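Jinach Two-Arm Practice Kit: Frequently Asked Questions

On this page we collected the questions which schools and small labs ask us most before they order. If your question is missing, please write to us through the contact form and we will add it.

What is in the kit?

The kit has two tabletop arms, two grippers, the mounting hardware, all cables, a set of colored cubes and the Skorel software license for one computer. The table is not included. The computer is also not included.

Which table do I need?

Any flat and stiff table that is at least 145 cm long. The arms are fixed with bolts, so you must be allowed to drill in the surface. A folding table is not suitable, it moves too much when both arms stop at the same time. We recommend a white or light gray top, because the colors of the cubes are then easier for the software to separate.

Can I buy only one arm first and the second one later?

Yes. The single-arm version is called Ener and it uses the same software. When you add the second arm, you have to repeat the calibration for both. Plan one afternoon for this.

How long does the setup take?

For two people it takes 3 hours if the table is already prepared. Calibration is included in this time. The first software update is not, and it can be slow on a school network.

Do my students need to know programming?

For the first 10 exercises, no. They guide the arm by hand, save positions and play them back. From the next exercise on, short scripts in Python are used. The teacher's book contains all scripts with comments.

What age is the kit for?

We recommend it from age 14, always with an adult in the room. The emergency stop must be within reach of this adult and not only of the students.

Which exercises can be done with the cubes?

Sorting by color, handing over from one arm to the other, placing inside a marked square, and stacking. Stacking is the one that most groups like to show on open days. The level goes up with each cube, and a small error in the first one is felt by all the others.

You can mark the target square with black tape or draw it by hand.

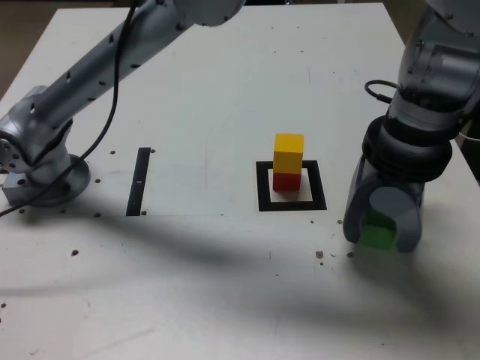
Stacking exercise, yellow on red, with the green cube in the gripper.

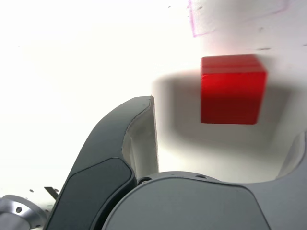
Can I use my own objects?

Yes, if they are not wider than the opening of the gripper and not heavier than the limit printed in the manual. Please do not use glass. Soft objects work well but the grip force must be lowered in the settings first.

How do I clean the arms and the table?

Wipe the table with a dry cloth before each session. For the arms use a slightly damp cloth, with the power off. Never spray any liquid into the joints.

What does the warranty cover?

Motors, joints and electronics are covered for 3 years. Finger covers and cables are wear parts and are covered for 9 months. Damage from a wrong power supply is not covered.

Where do you ship from?

All kits are packed and tested in our Ondieki workshop. Orders which we receive before the end of October arrive before the winter break in most countries. Customs fees are paid by the buyer.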